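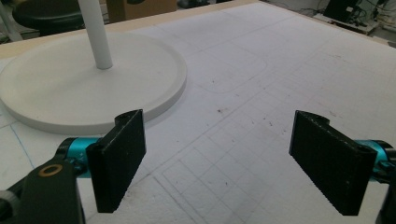

# How a Robot Program Decides Where to Put Its Fingers

A robot hand with two fingers is called a gripper. A gripper has no idea what it is holding. It cannot tell a cup from a shoe. The deciding is done by software, a set of instructions that runs on a computer. This page explains what that software does between the moment a picture comes in and the moment the fingers move.

The program described here is called Mirby. It was written by Socorro Palomino, an engineer who works on software for small grippers. Other programs work in other ways, but most of them have the same four jobs: look, find, plan and move.

## Job 1: Look

The camera rides along with the gripper, so it sees what is between the fingers and what is behind them. A camera picture is made of tiny colored squares called pixels. To a computer each pixel is a set of three numbers: one for red, one for green and one for blue. The numbers go from 0 to 255. A bright white pixel is 255, 255, 255. A black pixel is 0, 0, 0.

So when Mirby "looks," it reads a very long list of numbers. There are no objects in the list yet.

## Job 2: Find

Next the program has to sort the numbers into things. The word for this is **perception**.

One way is to search for edges. An edge is a place where the numbers change quickly. A black finger in front of a white board makes a strong edge, because the numbers jump from low to high in one or two pixels. Strong edges are easy.

A white stand on a white board is much harder. The numbers for the stand and the numbers for the board are nearly the same. The program may get its best clue from the shadow. The gray patch beside a round base has lower numbers than the board around it, so it marks where part of the base ends.

Shadows cause trouble too. An early version of Mirby treated a shadow as part of the object. It thought every object was wider than it was, and it opened the fingers too far. Palomino fixed this by training the program on pictures in which a person had drawn a line around the real object and left the shadow out. Training means showing a program many examples and adjusting it a little each time it gets one wrong. She used 515 pictures for the first round.

The program must also learn what to ignore. Faint pencil lines are edges. So are small specks and stains. None of them can be picked up. Mirby checks whether a mark has any height. If it is flat, it is crossed off.

## Job 3: Plan

Now the program knows where the object is in the picture. It needs to know where the object is in the room. A picture is flat, and the room has depth.

A board with a grid can help with this. If every square on a grid is the same size, squares that look smaller must be farther away. By comparing near squares with far ones, a program can work out how the camera is tilted and how far off each spot is. Measuring a camera this way is called **calibration**. The grid has to be clear enough for the camera to pick up, and very faint lines may be missed.

After that comes the path. Mirby does not think of a path as one smooth swoop. It makes a list of stops, called **waypoints**:

1. Go to a spot above the object.
2. Open the fingers wider than the object.
3. Move down until the object is between the fingers.
4. Close the fingers.
5. Lift.

For each stop, the program asks whether any part of the gripper would hit something. Take a stand with a tall pole in the middle. Coming straight down from above is a bad plan, since the pole is in the way. Coming in from the side, with one finger on each side of the pole, is a better one. Mirby tries up to 100 paths in its memory and throws out every one that ends in a bump. It keeps the shortest of those that are left. If none are left, it stays still and shows an error message.

## Job 4: Move

The last job is **control**. Control means sending commands to the motors and checking the results.

Suppose the fingers are 80 millimeters apart and should be 60 millimeters apart. The difference is 20 millimeters. That difference is called the **error**. In this case the word does not mean a mistake. It means "how far there is left to go."

The program repeats these steps many times each second:

- Measure the gap.
- Subtract to get the error.
- If the error is big, move fast.
- If the error is small, move slowly.
- If the error is zero, stop.

This is a **feedback loop**. You use one when you fill a glass of water. You pour quickly at first, watch the level, and slow down near the top.

## Try It Yourself

You need a partner, a ruler and a plastic cup.

Put the cup on a table. Close your eyes and hold your thumb and one finger apart like a gripper. Your partner is the program and may use only these commands: *left, right, forward, back, up, down, open, close, stop*. Each move is one inch. Write down how many commands it takes to grip the cup.

Then move the cup next to a tall bottle and do it again. The list of commands will probably be longer, because the program has to plan around the bottle.

## Words to Know

**Calibration:** measuring a camera so that its pictures can be matched to real distances.

**Control:** sending commands to motors and checking what they did.

**Error:** the difference between where something is and where it should be.

**Perception:** turning camera numbers into objects.

**Waypoint:** one stop on a planned path.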